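Shuttlecock storage and sorting: your questions

I've been running the gear cupboard at the Brandow badminton club since last May, and I get asked the same things most weeks. So I've finally typed it all up!

Do you keep feathers and plastics together?
No way. Feathers go on the top shelf, plastics go in the tub by the door. Please don't mix them, even if you're in a hurry to get home for tea.

Can I bring my own shuttles?
Course you can. Pop your initials on the cork in biro, or you'll be arguing over them by the second game.

How do you sort the used ones?
With painter's tape and a big flat surface, mostly.
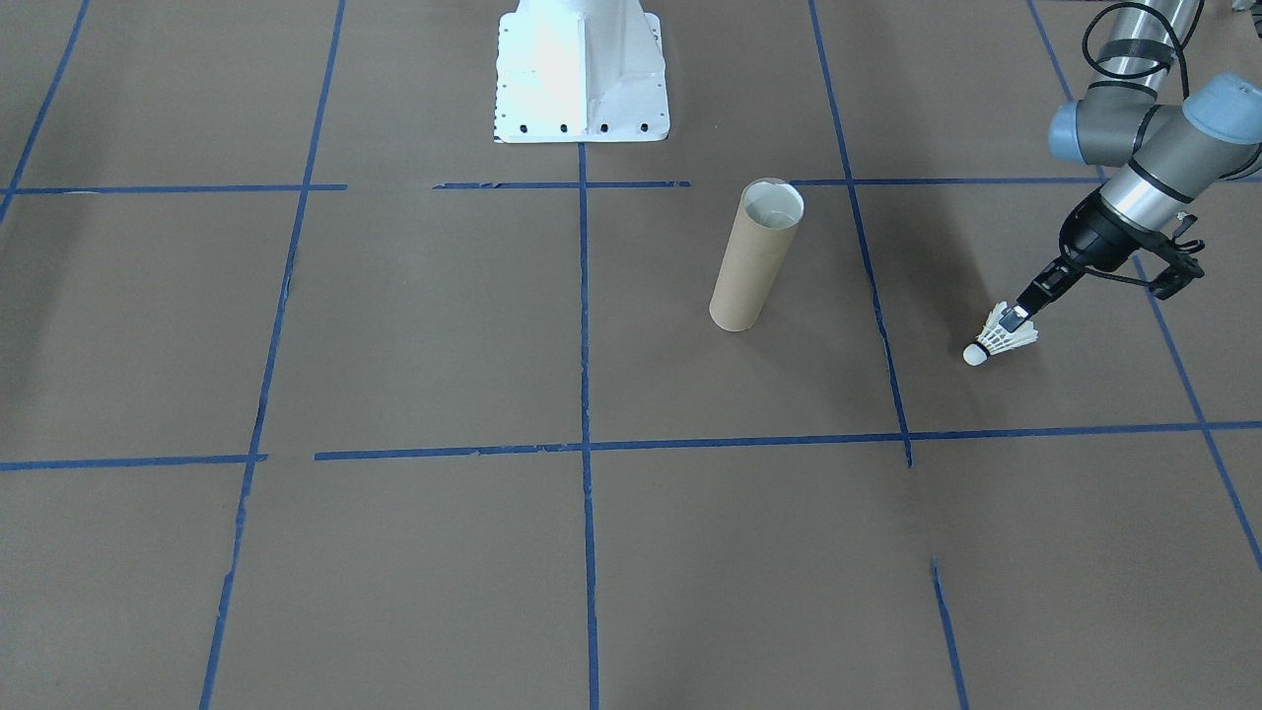
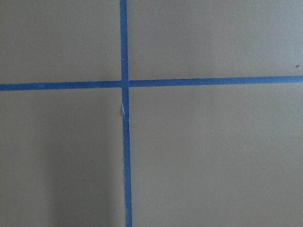

Sorting used shuttles is my favourite job, which probably says something about me. I mark out big squares first (blue tape is great, it shows up a treat on brown) and give each square a grade: match, training, or kids' games. A cardboard tube stood on its end, like the one in the first photo, is handy to have within reach, and I like mine open at the top so I can drop the good ones straight in. Cork down, always. Lăcrămioara Ene does hers lying flat in a shoebox and we've agreed to disagree.

Does the tape leave marks?
Hasn't on mine. I peel it back slowly, and I don't leave it down over summer. If the colour bothers you, buy another one, but I'd steer clear of anything too close to your tabletop.

How many do you keep in a tube?
Our Sternia tubes take 6, so 6 it is. Don't squash in an extra one, the skirts get bent and then they wobble all over the court.

What happens to the really sad ones?
They go to the juniors for target practice. We had 23 in the bag last time I looked, so help yourself if you've got little ones at home.

Where do I leave a full tube?
Second shelf, label facing out, and write the grade on the lid.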